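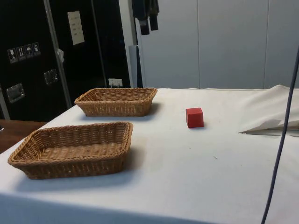

Flirka va a poner etiquetas en las fotos retocadas: ¿os parece bien?

Foro > Redes y plataformas > Normas y moderación

mirela_fagundes
Buenas a todos. Supongo que a los que vendéis o publicáis en Flirka os habrá llegado el mismo aviso que a mí: a partir de septiembre cualquier foto o vídeo que el sistema considere "modificado de forma sustancial" llevará una etiqueta debajo, y si alguien lo comparte le saldrá una ventanita preguntando si está seguro. Me lo he leído dos veces y sigo sin saber qué es "sustancial". ¿Subir el brillo? ¿Quitar un cable del fondo? ¿Recortar?
Yo tengo una cuenta pequeña de cestería y cosas de casa, no me meto en política ni en nada parecido, y me da bastante rabia que una clienta vea la palabra "modificado" debajo de una cesta y piense que la estoy engañando. Que bastante cuesta ya que se fíen de una. ¿Alguien sabe algo más o lo ha probado?

gwionp
Yo estoy en la prueba desde hace un mes, me metieron sin preguntar. Te cuento lo que he visto: recortar no cuenta, girar tampoco, y los ajustes de luz hechos dentro de la propia aplicación tampoco. Lo que sí me ha saltado es el borrado de objetos y un cambio de fondo. De 100 fotos que subí me etiquetaron 5, y en tres de ellas tenían razón, las cosas como son. Las otras dos eran fotos de mi perro sin tocar.

t_kowal
jajaja qué le has hecho al perro

gwionp
Nada, peinarlo.

Elis Morgan
Mirela, entiendo el enfado, pero a mí me parece una buena noticia. Llevamos años quejándonos de que estas empresas no hacen nada con los vídeos trucados y cuando una por fin mueve ficha nos quejamos también. En primavera circuló en el grupo de mi pueblo un audio de la alcaldesa diciendo que cerraba la biblioteca y era un montaje hecho con dos discursos pegados. Lo compartió mi madre, lo compartió mi cuñado, lo compartí yo (sí, yo, y todavía me da vergüenza). Si debajo hubiera puesto "audio alterado" me lo habría pensado, vamos, seguro.
Que a ti te salga una etiqueta en una cesta es un fastidio, no te digo que no, pero es un fastidio pequeño al lado de lo otro.

osian_n
Elis, lo del audio es justo el ejemplo que me preocupa, porque la norma nueva no cubre audios. Id al apartado cuatro: "imágenes fijas y vídeo". El audio suelto se queda para "una fase posterior", sin fecha. O sea que la cesta de Mirela lleva etiqueta y el montaje de tu alcaldesa no.
Y otra cosa, que parece que hay que repetirla siempre: etiquetar no es retirar. El vídeo falso sigue ahí, sigue saliendo recomendado y el que lo ha hecho sigue cobrando por visitas. Yo trabajé tres años moderando comentarios para Kiritz, cuando Kiritz todavía tenía gente moderando, y las etiquetas las ponían los jefes cuando no querían tomar una decisión. Así os lo digo.

Elis Morgan
Vale, lo del audio no lo había visto y me parece un agujero enorme. Pero no estoy de acuerdo en lo segundo. Retirar también tiene lo suyo: ¿quién decide? ¿con qué prisas? Prefiero que me avisen y decidir yo.

osian_n
Decides tú, que eres una persona que entra en un foro de moderación a leer el apartado cuatro de unas normas. La mayoría va en el autobús pasando el dedo. La etiqueta es gris, en letra pequeña y debajo de la foto. ¿Cuántas veces has leído algo gris debajo de una foto?

Elis Morgan
Pues también tienes razón en eso, qué rabia me das.

emlyn_lloyd
Buenas, entro con la parte aburrida. Según la ayuda de Flirka el sistema mira dos cosas: los datos que lleva dentro el archivo (con qué programa se guardó, si falta información) y un análisis de la propia imagen. Lo primero es lo que está dando guerra. Si abres la foto en Triltosov aunque sea solo para cambiarle el nombre y la vuelves a guardar, el archivo sale diciendo que ha pasado por un editor. Eso no quiere decir que te la vayan a etiquetar, pero suma.
Gwion, ¿las del perro las pasaste por algún programa?

gwionp
Hostia, pues sí. Las bajé de peso con Triltosov porque la cámara nueva me las saca enormes. Igual es eso.

emlyn_lloyd
Casi seguro. Prueba a subirlas tal cual salen y que las comprima la plataforma.

mirela_fagundes
Emlyn, gracias, eso me sirve muchísimo. Yo lo paso todo por Triltosov para poner el nombre de la tienda en una esquina — desde que me robaron las fotos de medio catálogo no subo nada sin marca. ¿La marca de agua cuenta como modificación? Porque entonces estoy apañada, que tengo 200 publicaciones.

emlyn_lloyd
En la ayuda pone que las marcas de agua y los textos superpuestos "no se consideran engañosos por sí mismos". Me fijo en el "por sí mismos", que no me gusta nada, pero en principio estás a salvo. Y lo ya publicado no lo van a revisar de oficio, solo si alguien lo denuncia.

pimpinela77
"solo si alguien lo denuncia" = la competencia denunciándote en bloque. Ya veréis. En Whitelaw pasó igual cuando pusieron el botón de "contenido dudoso", a una amiga que vende jabones le cayeron 20 denuncias en una noche.

osian_n
Esto. El botón de denuncia siempre acaba siendo un arma, y el que tiene una tienda pequeña no tiene a quién llamar. Si eres un partido político o una tele te contestan en una hora.

Elis Morgan
¿Y se puede recurrir? Porque si se puede recurrir y contestan rápido, a mí me sigue pareciendo mejor que lo que hay.

gwionp
Se puede. Hay un enlace dentro de la propia etiqueta, "solicitar revisión". Yo lo pedí con las del perro. Una me la quitaron esa misma tarde y la otra sigue "en curso" desde hace tres semanas. Misma sesión, mismo perro, mismo sofá.

t_kowal
el perro ya es más famoso que la norma

Elis Morgan
Tres semanas es una barbaridad. Si eso fuera una noticia, daría igual ya que se la quitaran o no.

mirela_fagundes
A mí lo que me falta es que digan QUÉ se ha cambiado. No es lo mismo "se ha ajustado el color" que "se ha añadido una persona que no estaba". Si la etiqueta pusiera eso, yo la llevaría tan contenta, de verdad, hasta me parecería útil para los clientes. Pero "modificado" a secas suena a timo.

osian_n
Mira, en eso firmo donde haga falta. Una etiqueta con contenido sí me valdría. Sigo pensando que lo claramente fabricado para hacer daño hay que quitarlo, pero para todo lo demás, lo que dice Mirela.

emlyn_lloyd
Tienen abierto un formulario de opiniones hasta que entre la norma, está en Ajustes > Privacidad > Novedades, bastante escondido. Yo lo he rellenado con lo del audio y con lo de los datos del archivo. Si vais varios con lo mismo igual lo leen.

pimpinela77
No lo va a leer ni el becario pero venga, lo relleno.

mirela_fagundes
Hecho. He puesto lo de la etiqueta detallada y lo de las denuncias en bloque. Y esta noche subo tres fotos sin pasar por Triltosov, a ver qué sale, y os digo. Gwion, si te contestan lo de la foto que queda, avisa, que me interesa el plazo.

gwionp
Aviso. Sigue en curso, acabo de mirarlo.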